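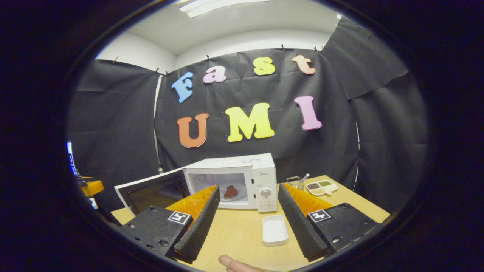

The Fovura is a hand-held gripper used to record how a person handles everyday objects, so that a robot arm can later be trained to do the same work. It was developed at the Plulano workshop by Benedek Dobos and is looked after there by Katalin Kiss. The tool has two fingers, which open and close in front of the operator's hand, and a camera with a wide fisheye lens that looks out along them. Both fingers are black, with orange ridged pads on their inner sides, and each rises from a housing with a square black-and-white marker on its upper face. Most of the routine care of the tool concerns these pads and markers, and the screws that hold the housings.

Pads

The ridged pads are soft and bend around whatever is held. They are the parts that wear fastest. Flour, sugar and cooking fat collect between the ridges during kitchen work, and a pad in that state will let a smooth handle slip. Pads are brushed out after each session and washed in warm soapy water once a week. Solvents are not used, as they make the surface tacky.

A pad is replaced when a ridge has torn or when it no longer springs back after being pressed flat. Pads are always changed in pairs, because a new pad is slightly stiffer than a worn one and the object is then pushed to one side as the fingers close. In ordinary use a pair lasts over 50 hours.

Markers

The camera reads the markers to work out how far apart the fingers are. A marker that is scratched, greasy or lifting at a corner gives a width that jumps about from one moment to the next. Markers are wiped with a dry lens cloth. Those that have to be replaced are printed on matt paper, as glossy paper catches the glare of ceiling lights, and are stuck down square to the edge of the housing. The tool must be calibrated again after any change of marker.

Calibration

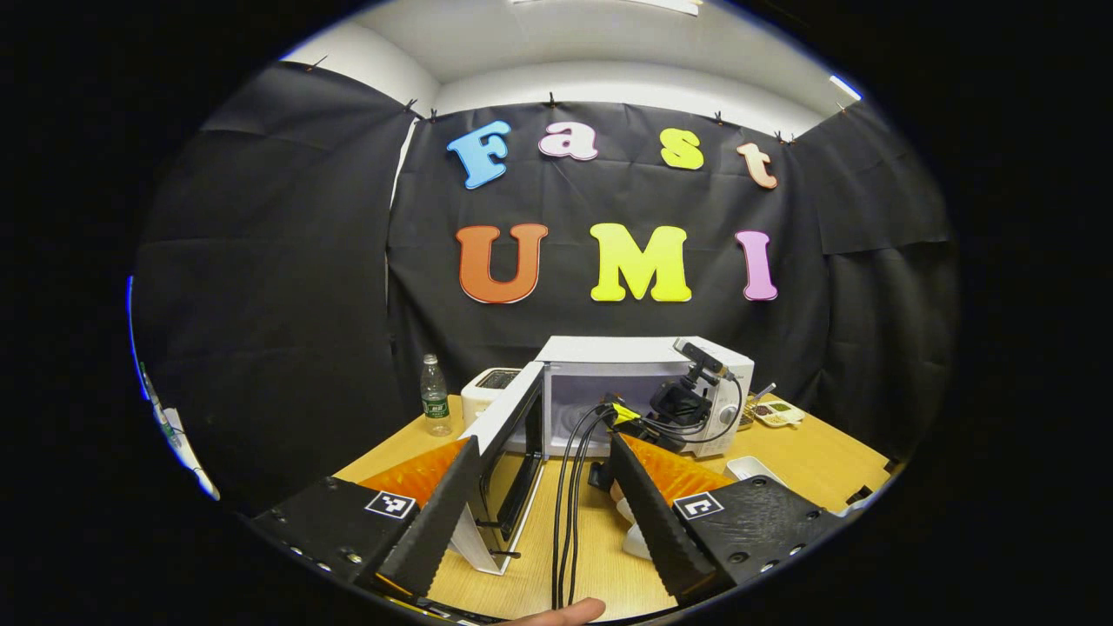

Calibration is done at the table where the recording will take place, with the lights as they will be during the work. The fingers are closed fully, opened fully and then closed on a steel gauge block 70 mm wide. The software, called Turkidach, compares the width it has measured with the true one and stores the difference. An error of up to 2 mm is accepted. A larger one usually means that a housing screw has worked loose – less often, that the camera has been knocked.

The operator then makes a few slow practice runs on the objects to be used. Doors are a useful test, as the fingers have to meet a thin edge and keep hold of it while it swings. If the pads slide along the edge, the grip is checked before anything else is adjusted.

Screws and cables

Housing screws are tightened by hand in a cross pattern. Thread lock was used on the first tools but was given up in September, after several threads were damaged during repairs. Cables are checked for kinks near the plug and are led away from the moving fingers. A cable that pulls on the hand tires the operator and shows up in the recording as a slow drift to one side.

Faults

The commonest fault is a finger that sticks before it is fully closed. The usual cause is dirt in the slide, which is cleaned with a dry brush and given a little Pap grease. If the finger still sticks, the slide is taken out and checked for wear on a flat plate. Seven of the early slides were found to be bent and were replaced.

Last updated: Tue 12 May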